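Dropped poses and the replay tool

Thursday, September 1, 2022

Most of August went on the tracking side of Oner, which is the part that turns marker cube detections into gripper poses. The policy code hasn't been touched. I had planned to start retraining, but the replay tool kept showing trajectories with small jumps in them, and there is no sense in training on those.

The jumps are the usual planar pose ambiguity. When only one face of a cube is visible and it is nearly square on to the camera, there are two rotations that fit the four corners almost equally well. The solver picks whichever has the lower reprojection error, and noise in the corners is enough to flip the answer from one frame to the next. With two faces in view the problem mostly goes away, as the corners are no longer on one plane.

The old filter in Weltetti was a plain threshold on angular velocity. Anything above it was thrown out and the gap filled by interpolation. That works for a single flipped frame. It does not work when the wrong solution holds for a while, because the filter sees one jump in and one jump out and keeps everything between. 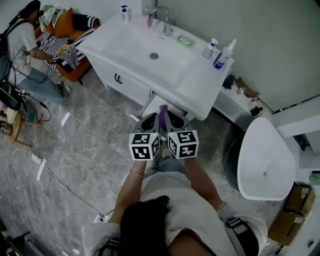

The new version keeps both candidate rotations for every single-face detection and defers the choice. A short window is solved backwards and forwards, with a cost on change in rotation and a smaller cost on reprojection error. Frames with two faces visible are treated as fixed points. It is a two-state Viterbi pass and fits on a page. I should have written it in November when I first saw the flips, instead of tuning the threshold.

Both hands are solved separately. I tried adding a coupling term for stretches where the two grippers are close together, on the grounds that they are often holding the same object and should move as one. It made things worse. People let go with one hand before the other, and the term dragged the released gripper along with the one still holding. It is off by default and I will probably delete it.

On the test set of 1000 clips, 885 now pass the continuity check. Most of the rest have a cube out of view for longer than I am willing to interpolate, so they get split at the gap. The remainder look like timestamp faults, which belong to Gallegos, the sync layer, and need a separate fix.

Window length is set to 600 ms. Shorter than that and it fails to bridge some of the long flips. Longer costs memory and gains nothing I can measure.

Next is the export to Timano, which still expects Euler angles for reasons lost to history. I would like it to take quaternions before anything else is built on top of it.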